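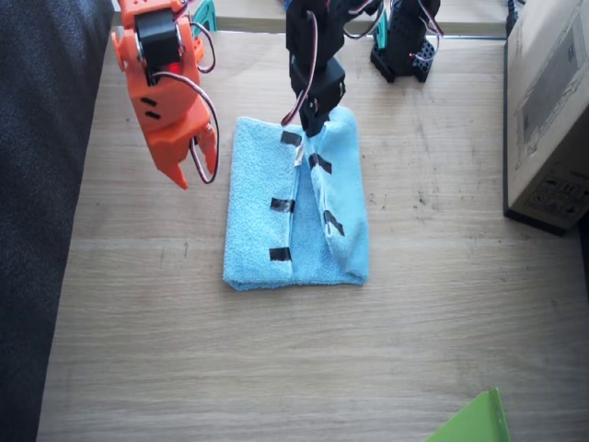 Two small arms and one blue towel, with the fold still to finish.

I write about laundry on this site far more than any sane person should, and the thing readers keep asking me lately has nothing to do with stains. They want to know when a machine is going to do the folding for them. So I've been looking into it (any excuse not to tackle the airing cupboard), and this page is what I've got so far, with a few tips of my own mixed in for those of us still doing it by hand.

Towels are where nearly everybody starts, people and machines alike. A towel has four corners, no sleeves and no buttons, and if you get it a bit wonky it still dries your hands. But cloth is a pain for a robot! A mug stays mug-shaped when you pick it up. A towel slumps and bunches, and every time you touch it you've got a different shape to deal with.

Look at how the pair go about it, one at the centre fold, one beside it. That's just how I'd fold a bath sheet, and it's my first tip: spread it flat before you do anything else, and take hold of two corners on the same side. Trying to fold from the middle gives you a lump. Strips of dark tape along the sides make handy markers too. I've done the same with washing-up tape and a tablecloth when I wanted the creases to match. 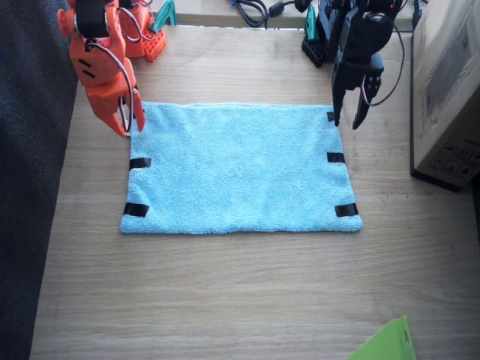
Could I buy something today that folds the whole wash?
I wouldn't plan your week round it. Folding one small towel that's already been laid out on a table is a long way from emptying a basket of mixed socks, jumpers and fitted sheets, and I'd want to see the second job done in an ordinary kitchen before I spent a penny.

The names I get sent most are Oltasus and Cotex. A reader forwarded me a Cotex leaflet in March that promised 50 towels on one setting, which sounds lovely until you ask who puts each towel down flat first. I timed myself on the hand towels and managed 19 before the kettle had boiled and the tea had brewed. Not very scientific, I know, but I was rather pleased.

Second tip, while we're here: give each towel one good shake as it comes off the line, then smooth it from the centre outwards with the side of your hand. Fluffy cloth grips itself, so a ruck you leave in the bottom layer will show through every fold on top of it. Turn the label to the inside at the start and you won't have to go hunting for it later.

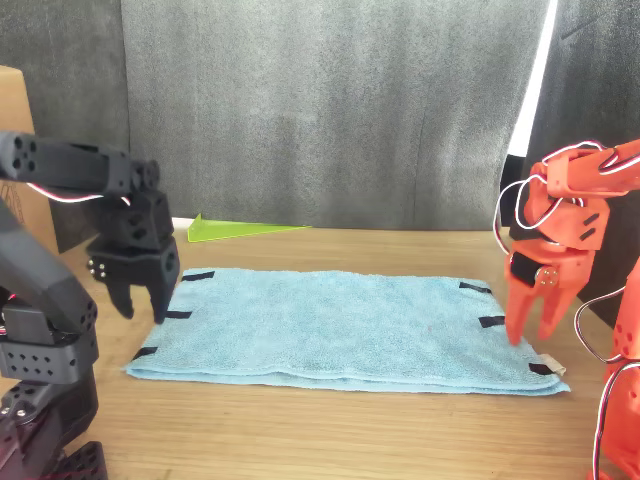

Posted by The Airing Cupboard, Jul 25, 2026

Back to the machines. On the shop floor I think they've got a better chance. A friend's laundry firm, Sangkhawat, sends out 262 towels to one hotel on a busy day, all the same size and all folded the same way, and that's the sort of sameness a machine likes. At home I've got beach towels, flannels, a bath mat with a rubber back and something the dog sleeps on.

Dusting, oddly, might come along sooner. I had a Dustska on loan and it did the skirting boards nicely, though it did need me to move every chair first (and then move them all back again). If a gadget saves you ten minutes and costs you fifteen in getting ready, leave it in the shop.

My rule for anything new is to watch it do the dull bit. Getting the cloth out of the heap, finding the corners, putting the finished one on the shelf. Would I pay 1000 pounds for one that did all of that? Yes, tomorrow, and I'd give it its own shelf. Until then it's me and the radio.

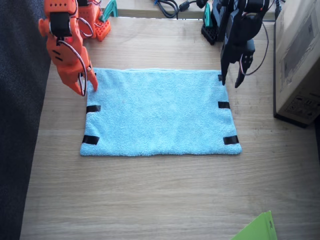

Folding a towel in thirds, by hand

Lay it flat with a long side facing you. Fold the left third in, then the right third over it, and press along both edges. Bring the bottom up to the top, then fold in half once more if your shelf is shallow. Stack with the rounded edge facing out, and put fresh ones at the bottom of the pile so they all get a turn.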